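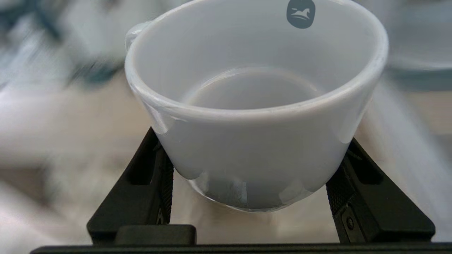 Grerlow gets asked one thing more than anything else, and a visitor from Ileston put it well: why does a robot need so much software just to pick something up? She had assumed the arm came knowing how.

We love that question, and most of this page is our answer to it.

Home Software About us Jobs Contact

About Grerlow
Posted Jun 4, 2018 by the Grerlow team

We write the software that sits between a camera and a gripper. An arm out of its crate will go wherever you tell it, very precisely, all day long. What it won't do is look at a cup, work out which way up it is, choose a place to hold it and get there without knocking over the one next to it. That part is ours – and we think it's the most fun part of the whole business!

The company started in Ileston with two desks and a planner that took so long to find a path that we used to go and make coffee while it thought. The planner has been rewritten from scratch since then (twice, and the second time went a lot better). It's now called Ambaye, and it plans an arm's motion and the grasp together. If the best place to hold a thing can't be reached without bending the elbow into a shelf, Ambaye knows before the arm moves and picks the next best place.

Our other big project is Prerkness, the perception side. It takes the wrist camera's view and the joint readings and keeps a running guess of where the object is. We spend a huge amount of time on shiny things. Glazed cups are wonderful for this: the highlights slide across the surface as the wrist moves, the foot mirrors whatever is under it, and an early version of Prerkness would happily report an edge in the middle of a reflection. Tapered shapes are good too, as closing the fingers a little low or a little high changes how the load sits in the grip. We use plain kitchenware for a lot of our testing and we're not tired of it yet.

Then there's the tooling, which doesn't get shown off in demos but which all of us use every single day. Every grasp we try is logged with its video, its finger positions and the plan that led to it, and you can scrub through all of it on one timeline. Our regression set holds 2,531 recorded grasps, and 452 of those are failures we kept on purpose. A change to the planner or the perception code has to run against the full set overnight before it's merged. Reading the morning report with a bagel in one hand is a pretty good way to start work.

How we work: small changes, short reviews, and everybody gets time at the arms. People who write the control loop also label data, and people who train models also learn how to recover from a joint fault. It keeps the error messages readable, for one thing – you write a much kinder message when you know you'll be the one reading it next to a stopped arm.

We're still working on soft packaging, clear glass and anything with a cord attached. Cords are hard. If you've solved cords, please write to us.

The next open afternoon in Ileston is in July. Come by, bring an awkward object from your kitchen drawer, and we'll load it up and see what Prerkness makes of it.

Contact us | © 2018 Grerlow, Ileston | All rights reserved | Back to top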